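纸箱不必好看

我母亲那一辈人是舍不得扔纸箱的。阳台上、床底下、大衣柜顶上，总有几个压扁了的，用塑料绳捆着，谁家要搬家、要寄东西，下楼来问一声，就抽两个走。我小时候嫌它们占地方，也嫌它们招灰，后来自己成了家，有了阳台，不出两年，阳台上也站着一摞。所以下面这些话，您就当是一个攒纸箱的人在替纸箱说情，偏心是一定有的。

起因是去年冬天换季，我去朋友Yiran Cai家里帮忙收拾东西。她刚给家里添了一整套收纳用品，牌子叫Ploline，米白色的布面，带盖子，盖子上还有一个插标签的小格子，摞起来整整齐齐，看着确实舒服。她花了将近600块钱，买回来一比，柜子的深度差了一点点，门关不上。于是那套漂亮盒子就摆在客厅地上，摆了两个多月，里面装着它们自己的包装纸。而真正要收的东西，袜子、手套、旧帽子、孩子小时候的小衣裳，还是堆在床上，等着一个"正经"的去处。

我那天坐在她床沿上，喝着她泡的茶，心里就在想，我们这些年是不是把收拾东西这件事弄得太隆重了。从前收拾就是收拾，把不用的放到一边，把要用的放到手边，完了。现在收拾之前要先量尺寸，要先看人家的视频，要先买盒子，买盒子之前还要选颜色。等盒子到了，人已经累了，周末也过完了，床上那堆东西还在原处，只好晚上睡觉的时候推到椅子上，早上再推回来。

我并不是说好盒子没有用。我自己厨房里有一套Wernel的密封罐，装米装豆子，用了好些年，盖子还严实得很，我每次拧开都觉得这钱花得值。粮食怕潮怕虫，该讲究的地方就得讲究。可是一双毛线袜子，它怕什么呢？它怕的无非是蛀虫和遗忘。蛀虫用樟木片就能对付，遗忘却常常是好盒子带来的。盖子一盖，标签一插，往柜子最上层一推，从此以后您就很难再想起它来了。到了第二年冷的时候，您站在商场里，又买了一双一模一样的。这样的事我做过，我猜读到这里的人里头也有不少做过。

纸箱就不一样。纸箱没有盖子，或者说它的盖子总是合不拢，四片翘着，路过的时候一低头就看见里面有什么。我后来索性把上面那四片撕掉了。有人会拿裁纸刀沿着折痕裁，裁得齐齐的，我没有那份耐心，用手撕，撕出来的边毛毛糙糙，有高有低，可是伸手进去拿东西再也不会被那几片纸板挡着胳膊。一个撕过边的纸箱就像一件穿旧了的家居服，谈不上体面，但是您回到家第一个想到的就是它。

再说软的东西。我一直觉得，织物和纸箱是天生合得来的。针织的、起绒的、带罗纹的，塞进去它自己会找地方，这件往那件旁边一靠，中间的空隙就填上了，用不着一件一件卷成寿司的样子。网上有很多教人叠袜子的办法，三折、四折、立起来放，我都学过，也都照着做过一阵，叠好的那天晚上看着是很有成就感的。可是家里另外几口人不会照着叠，拿一双出来，旁边的就倒了，倒了也没人扶。到头来我一个人在那里维持秩序，脸色还不好看，一家人连拿双袜子都要小心翼翼。后来我想通了，袜子这种东西，能找着两只一样的，就已经算是收拾好了。

婆婆对我这一套很不以为然。她姓Shao，老家的规矩大，衣服要叠得有棱有角，压在箱子底下过一个夏天，拿出来折痕还是直的。她来我们家小住，看见我把洗好的毛线东西往纸箱里一放，站在旁边叹气，又不好说什么，趁我出去买菜，全拿出来重新叠了一遍。我回来看见了，谢了她，心里其实也是感动的。不过过了三天，箱子里又是老样子了，她看了看，这回没有再动手，倒是把自己的一副手套也扔了进去。

我还想替杂乱辩护几句。我们习惯把杂乱看成一种过错，好像东西没有排成行，日子就过得不像样。可是您想一想，一个家里真正常用的东西，哪一样不是乱的？筷子筒是乱的，孩子的笔袋是乱的，门口挂钥匙的那个钩子上总是缠成一团。整整齐齐的往往是那些一年才用一回的东西，过年的桌布，待客的杯子。它们齐整，是因为没有人碰它们。纸箱里的毛线物件东倒西歪，灰的挨着白的，带花点的压在最底下，说明这一家人天天在伸手，天天在用。我看着这样的箱子，是觉得安心的。

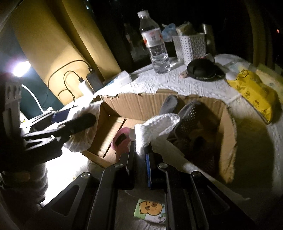 箱口撕过边，针织物件一件一件放，灰的、带小点的，挨着就行。

当然了，纸箱也有纸箱的短处，我不好只拣好听的说。它怕水，放在卫生间门口的那一个，我已经换过两回。它也不耐久，底下的胶带一松，提起来的时候哗啦一下全漏在地上。所以我有几条笨办法，说出来您别笑话。底部多贴一道胶带，十字形地贴。靠外墙的角落不放。箱子旁边搭一个塑料袋，翻到起球起得厉害的、破了洞的，随手往袋子里丢，袋子满了就处理掉，省得它们在箱子里一年一年地混日子。这最后一条是从Yiran Cai那里学来的，她家的垃圾分得比我细，我承认这一点她比我强。

至于箱子从哪里来，那就更不用愁了。我们小区旁边有一家叫Cliralen的小超市，每天傍晚都在门口堆空箱子，跟店里说一声就可以拿。我挑的时候有一点讲究，装过洗涤用品的不要，味道太冲，装过水果的要看看底下有没有渍。装过饼干、装过纸巾的最好，干净，轻，大小也合适，一只手就能夹着上楼。

有人跟我说，纸箱摆在屋里，来了客人多难看。这话我从前也很在意。有一阵子，一听说有人要来，我先把几个箱子往卧室里搬，门一关，客人走了再搬出来，搬得腰疼。后来年纪大了些，脸皮也厚了些，就不搬了。来家里坐的无非是那么几个老朋友，人家是来说话的，谁会盯着墙角看呢。倒是有一回，一位朋友看见了，蹲下去翻了翻，翻出一顶帽子，问我是怎么织的，我们就着那顶帽子说了一下午。要是它好好地锁在柜子里，那一下午大概也就是说说菜价和孩子的成绩。

Yiran Cai的那套盒子，最后有了去处。她用来装文件和说明书，倒是正合适，盒子里的东西都是扁的，标签也终于派上了用场。床上那一堆呢，我们那天就着一个超市拿来的纸箱，边说话边往里放，茶还没有凉透，床就空出来了。她站在那里看了半天，说早知道这么快，她何苦量了两个晚上的尺寸。

我写这些，是因为又到了年底年初大家都要收拾屋子的时候。各种收纳用品都在打折，满290减50的，满了还送标签贴纸的，看得人心里痒痒。您要是真喜欢，手头也宽裕，买几个回来高兴高兴，我一点也不拦着，我自己购物车里就还放着一个藤编的筐，放了有些日子了，隔几天就要点开看一看。我只是想劝那些床上还堆着东西、又觉得没有好盒子就没办法开始的朋友，先下楼拿个纸箱上来，把边撕了，把那堆袜子帽子放进去。放进去以后要是还觉得不好看，到了三月天暖和了，再慢慢挑盒子也来得及。

2021年1月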